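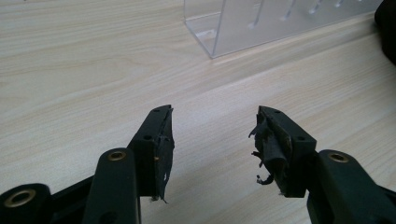 ## Counting demonstrations is the easy part

The Prusham project passed 782 recorded demonstrations on 14th April, and the announcement went out with a bar chart. I have been asked to write a few lines for the newsletter about how the collecting is going. It is going. Whether it is going anywhere is a question I'd like to see somebody answer before we order more storage.

For readers in other groups, the setup is simple enough. A person holds the gripper, does a small task on a tabletop, and the recording becomes one more example for the model to learn from. Our main task so far is putting things into slots and taking them out again. Siditz is paying for the work and wants a policy that can handle racks it hasn't met before. They have been told they will get a demo in June.

My first complaint is about the pads. A finger with a ragged, peeling pad doesn't hold an object the way a clean one does. A finger with a shredded pad is different again, and if the two sides are worn unevenly, you have a tool that pulls to one side in a way the person learns to correct without thinking. All of those small corrections go into the data. The model will copy them faithfully, and then we'll bolt new pads on the robot and wonder why it misses.

Birger Tveit doesn't agree. His view is that wear is variety, and variety is what we lack. "If it only works with fresh pads, it doesn't work," he told me, and I'll grant him that much. But variety you don't write down is hard to learn anything from later. Of the 782 demonstrations, 183 have any note on the condition of the fingers. For the rest we'd have to go back through the video and guess.

My second complaint is about clear plastic. Transparent racks are hard on cameras. The cut edges catch the light and go white, the panels take on whatever is behind them, and on a pale tabletop there isn't much contrast left to work with. A person doing the task copes because a person has hands and has seen a rack before. The model gets pixels. Agnes Sæther ran the early version of the policy on the clear rack with the lamp moved to the other side, and it got 12 insertions before it began to close on air well short of the slot. Same rack, same table. I don't know what it had learned to look for, but I doubt it was the slot.

The vendor's answer to this, naturally, is more examples. Ultent sells the training software and has a slide on which the line goes up as the number of demonstrations goes up. I asked what tasks were behind the line and was promised a follow-up. I am still looking forward to it.

None of this means the work is bad. The people doing the recording are careful, and the recent batches are cleaner than the first ones, which had long pauses in them where somebody was plainly talking to a colleague. What I object to is treating the total as the result.

So, what I've asked for:

- A line in the log for pad condition at the start and end of each session.
- New pads fitted for half of the next batch, with the old ones kept for the other half, so that Birger and I can settle this.
- Lamp position written down. It takes a few seconds.
- A test set that stays out of training, with at least one rack the collectors haven't handled.

Agnes has agreed to build the test set. The Owusu bench is free for it, and she would like to hear from anyone with slotted holders of any sort, clear or solid, that can be spared until June. Please put your group's name on them if you want them back.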